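Home Recipes Techniques Community Help Sign in

White bean dip becomes stiff and grainy after refrigeration

Posted in Dips and Spreads by Aleksandra Laskowska, March 2026
4 min read

Aleksandra Laskowska

I am responsible for the cold table at a residents' lunch for 48 people and would be grateful for advice regarding a white bean dip. The recipe is one I have prepared many times in small amounts. It uses dried cannellini beans, tahini, lemon juice, garlic, olive oil and salt. For the lunch I have scaled it to 600 grams of dried beans and 218 grams of tahini, with the other items increased to match.

A trial batch was made last week. The beans were soaked overnight, simmered until tender, drained well and left to cool completely before they were blended. The food processor is an older Dremetti with a small bowl, and the work was therefore done in several loads. The dip was acceptable when it left the bowl. By the following morning it had set very firmly, and the texture on the tongue was grainy. The garlic had also become much stronger than intended. I stirred in more olive oil, which made the surface greasy and did little for the body of the dip.

I would like to know whether the graininess comes from the beans, from the machine or from the order in which the items are added. I would also like to know whether the dip may reasonably be made the day before. Preparing it on the morning of the lunch would be difficult, as the kitchen is shared and the oven dishes must take priority. Canned beans are permitted if there is a clear advantage, although the dried ones have already been bought.

Sikora

Use canned beans. They are softer and the problem does not arise. I have used the Borero ones for years and have had no complaints. A little cream cheese also helps if your guests eat dairy.

Jolanta Krawczyk

The dried beans already purchased are suitable, and it is not necessary to replace them. The description suggests that two separate matters are involved, and they are best treated one at a time.

Graininess in a bean dip is most often a sign that the beans were removed from the heat too early. A bean that is pleasant in a salad is not yet soft enough for a smooth puree. Continue to simmer until a bean pressed between two fingers gives way completely and the skins have begun to loosen. A small pinch of baking soda in the cooking water will shorten this stage. It should be a small pinch only, as a larger amount leaves a soapy taste. Old beans may remain hard however long they are cooked, and it is advisable to check the date on the bag.

The beans should be blended while warm. Once they have cooled completely the starch firms up, and a small machine will struggle to break it down. Please reserve a generous jug of the cooking liquid before draining. If baking soda has been used, taste the liquid first, and use plain warm water in its place if the flavor is poor.

The following order is recommended:

Blend the tahini with the lemon juice and a little cold water until it turns pale.
Add the warm beans and salt, and run the machine for longer than seems needed, stopping to scrape the sides.
Add the reserved liquid by the spoonful until the dip is clearly looser than it should be at the table.
Add the olive oil last, in a thin stream.

The third step answers the question of stiffness. Any bean puree will thicken in the refrigerator, and the allowance must be made on the previous day. When several loads are required, divide the tahini and lemon between them and combine all of the finished loads in one large bowl, so that the seasoning is even throughout. Taste again at that stage. Cold food requires slightly more salt and lemon than warm food.

As to the garlic, crush it and leave it in the lemon juice for eight minutes before blending, then strain the juice and discard the solids. The flavor will be present but will not dominate. Garlic powder is not recommended for this dish.

If the chilled dip is still too firm, whisk in warm water and not oil. Additional oil should be reserved for the top.

Aleksandra Laskowska

Thank you both. I shall repeat the trial with warm beans and the strained lemon juice. Would you keep the dip in the serving bowl overnight, or move it on the day?

Jolanta Krawczyk
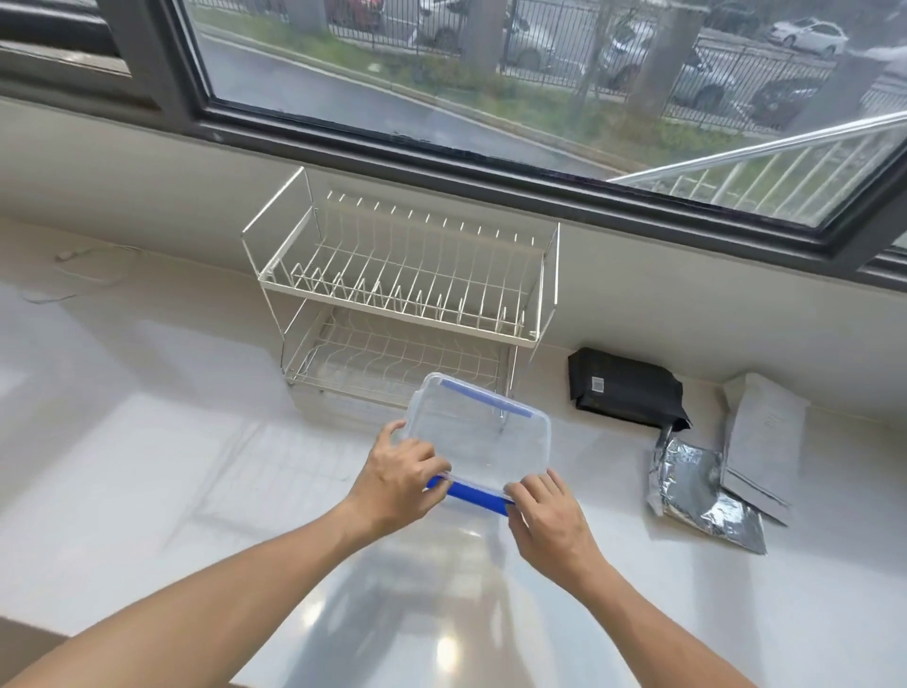
The serving bowl is best left until the day, as a deep bowl of warm puree cools slowly and the surface dries under loose wrap. Spread the dip in shallow layers, divided between as many boxes as are needed, and refrigerate it without delay. A clear rectangular container with a blue seal along its edge is quite suitable, and two hands on the rim make it easier to keep the box steady. Transfer the dip to the serving bowl shortly before the lunch, stir it well, and add the oil and parsley only then. Any portion that has stood out on the table through the meal should not be returned to the box.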